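Two Arms and a Bin: An Afternoon at the Dresteo Sorting Plant

I went to Dresteo in February because a friend on our town recycling board kept telling me the sorting jobs there were "going away in a good sense." I wanted to hear what the good sense was. The plant takes in bottles and cans from the towns along the river and bales them for sale. It also runs a pilot with a small outfit called Pravis, which is trying to teach robot arms to pick bottles.

The tour starts at 2 in the afternoon, just before the shift change, and you get earplugs and a vest that fits no known human. Our guide was Perihan Tuncer, the floor manager. She was good company and did not dodge much. She told us the main line handles 2560 bales a year, and then took us up the stairs to look at it.

The line is a belt with people standing on both sides. They grab what doesn't belong and drop it down a chute. It is loud, it smells of old soda, and the pace is set by the belt. I watched for ten minutes and my shoulders hurt in sympathy. If anybody wants to tell me this is work worth protecting just as it is, they should stand there for a shift first.

So I came to the pilot room ready to be won over. The slide on the wall said the system would reach 1000 picks an hour. I asked when. Hsin-yi Wei, who runs the trial for Pravis, said the number was a target and that she hadn't made the slide. I liked her for that. I asked for the number they had today, and she said 100 on a good hour, with someone nearby to help. I have no way to check either figure. 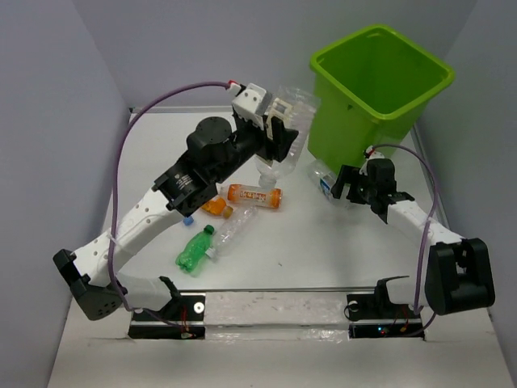

What bothers me about these trials is the distance between the work being tested and the work being replaced. Upstairs the belt moves, the bottles come in crushed and sticky, and there are diapers in there and sometimes a car battery. The pilot room has a clean white table with walls on three sides and a handful of bottles, most of them lying grouped together. One arm holds up a big crinkled bottle, neck down, with a green bin standing toward the back. A human sorter would be bored to tears by that table. I understand you have to begin somewhere, and Wei said as much, but the slide didn't say "beginning." It said 1000.

Then there is the question of who does what afterward. Parviz Ghaffari has been on the line for years and now spends half his week with the arms. He clears jams, puts bottles back out, and marks the bad grabs on a screen. He told me his back is better. He also told me his pay grade hasn't moved, though he has had to learn the software, and that he has asked twice. Tuncer said the grade is under review. I wrote down "under review" and underlined it.

Mercy Wanyama, the shop steward, was more blunt. Her worry is less about layoffs than about the people who stay. Say the arms take the easy bottles. The hands on the belt are then left with the needles, the broken glass and the batteries, at the same speed, with fewer coworkers. She wants the belt slowed in writing before any machine goes upstairs. Tuncer said management was open to talking about it. No date was given while I was there.

To be fair to Dresteo, they let us ask all this in front of the staff, and Wanyama got to answer without a manager jumping in. I've been on tours where the only worker you meet is the one holding the door. They also say 3 people have moved from the line to maintenance training since the pilot began, and Ghaffari confirmed it. He knew them all by name.

I asked Wei what would make her call the trial a failure. She thought about it and said she would have to get back to me. She has my email address.

Tours run monthly. Wear closed shoes, and eat before you go, not after. Parking is behind the bale yard, and the sign for it faces the wrong way.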